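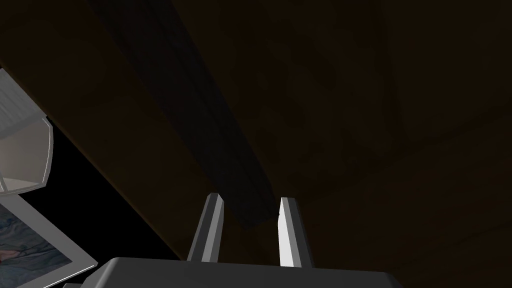
The bug was a wrist limit. I'll put that first in case you came here from a search and only want the fix: check that the soft limit on the last wrist joint is in the same units as the rest of your config. Mine was in degrees and everything else was in radians, and the controller accepted it without a warning.

For anyone who wants the longer version, I've been working on drawer and door opening in simulation since November. The robot model has two arms, each ending in a parallel gripper, and the task runs in a set of furnished rooms that Abla Nimri put together. The motion planner is Dreltik. I wrote the layer between the planner and the arm controller, so the mistake was mine.

A batch is 1494 episodes. For weeks the results looked fine, a bit low on the heavier doors but nothing I would stop for. Then I changed the approach so the gripper could come in rolled to one side, and in the next batch 100 episodes ended with the wrist turned well past what the real joint can do. In a few of them it went around more than once. The simulator has no cables to tear, so those episodes carried on and 20 of them were even scored as successes.

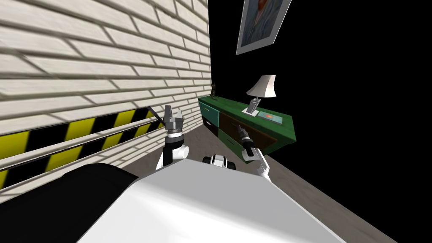

The scoring is what bothers me most. My success check looked at the drawer position and at nothing else, so an arm could do something that would wreck real hardware and still pass. I also had no contact check between the arms and the room. In a layout like the one with the long green cabinet, there's a lamp standing on top and drawers in the front, and an elbow could sweep through the lamp on the way to a drawer without the log saying a word. I only found the wrist problem when I replayed episode 3902 at quarter speed to look at something else.

Tala Tannous asked why the limit hadn't stopped it. It was set to 170. Read as radians, that is 27 full turns, so for practical purposes there was no limit at all. The older approach never came near the real one, and the bad value sat there doing no harm.

I've changed three things. The loader now refuses any revolute joint limit above 7. Every episode logs peak joint angle and peak contact force for both arms, and going over either one fails the episode no matter where the drawer ended up. I also threw out the last batch and started it over - all of it, including the episodes that looked clean.

Emrys Gape thinks the contact threshold is too strict and will fail light brushes against the furniture. He may be right. I'm leaving it strict until the rerun is done, and then I'll look at the failures by hand before I loosen anything.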